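Robot Software, Part B: Perception for Grasping
Handout 2
Lecturer: Dionysis Bakalis. Lab: Ademir Quintana.

Today we look at how the policy reads a wrist view. Our set for the cloth task, Catach, has 1,461 demonstrations, and we keep 146 of them for testing. Before the lab, please write down which pixels you would mask and which you would keep.

Dark cloth, yellow bedspread, blue fingertip pads:

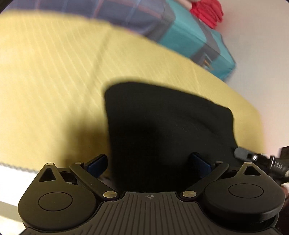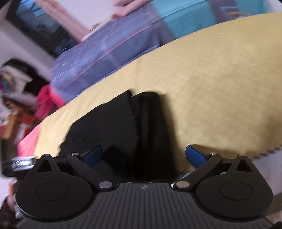
Why do we not train on absolute positions of the gripper?
The origin of the map is different in every recording, so the same motion would receive different numbers. We express each action relative to the current gripper pose.

For the lab: load the episodes with the Nullgate reader, resample the gripper width to the image times, and plot it for one episode. Train for 1,000 steps only. Bring the plot to Ademir before you start a longer run.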